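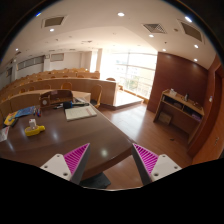
The front desk in the large lecture hall at Prurnbridge, with the wooden organizer at its far side.

# Lecture hall desk gets a sort-out before summer courses

The front desk in the large lecture hall at Prurnbridge is being cleared and rearranged this month, after teachers complained that they were spending the first part of every class looking for a marker that worked.

The hall is used for day classes, evening talks and the Fellita language course, and all of them share the one desk. Over the past year it has collected pens, booklets, papers and chargers left by one group and worked around by the next. Staff agreed in May to decide what stays on the desk for everyone and what goes home with the person who brought it.

Tavion Alcantara, who schedules the hall, drew up the list. Markers, the remote and the microphones stay. So does the desk organizer, which will hold small items only. Course booklets are to be carried in and out by the teacher using them, and papers left overnight will go in a tray at the hall office, where they will be kept for 14 days.

"I had a stack of attendance sheets in there from a course that ended in the winter," Alcantara said. "I found the teacher and she didn't want them either."

The booklets have been the harder question. Several teachers use the same ones in back-to-back classes and would like a set left in the hall. Lucinda Park teaches two groups in a row on the Fellita course and said carrying materials down to the office between them takes up most of her break. For now, teachers with consecutive classes may leave their booklets on the left side of the desk until the second class ends.

Markers are the other regular complaint. The hall office bought 60 of them at the start of the school year and had 25 left at the last check. Most of the missing ones are thought to have gone to the seminar rooms upstairs. New ones will be given out in sets of four, and anyone who finds a dry marker is asked to throw it away and pick up another at the office.

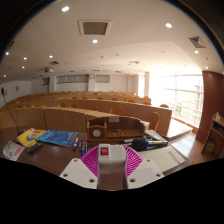 Fitzgerald Strickland would have liked the list to go further, and told the office that a desk shared by this many people should be left bare at the end of each day, with the markers and remote signed out in the morning. He said he had twice started an evening talk without the remote and had to walk up to the back of the hall to find someone who knew how to lower the screen.

Alcantara said signing things out had been tried in the smaller hall, Gernel, and was dropped after a few weeks. Early classes start before the office opens, and the teachers had no way to get in.

Power is also on the list. The desk is a long way from the nearest wall outlet, and speakers often bring laptops with plugs that don't fit. A power strip and a plug adapter will be kept at the desk for general use. Both are to be unplugged after the last class and left on the desktop where the next person can see them, with no cords running across the floor.

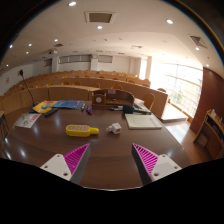
Adapters tend to disappear faster than anything else, and the office plans to keep a spare in its own drawer. Speakers who need one can ask for it when they confirm their booking. Notebooks and pen cases found on the desk will be treated as lost property and held at the office window, with the name of the last class written on a slip.

The organizer itself will be emptied and wiped down once the spring classes finish. Esperanza Gallagher has offered to make new labels for the compartments, and the office is taking suggestions on what should go where.

A printed copy of the list will be posted inside the hall door. Questions about the desk, or about items already missing from it, can be sent to the hall office at extension 3315. The office closes at noon during the break between terms.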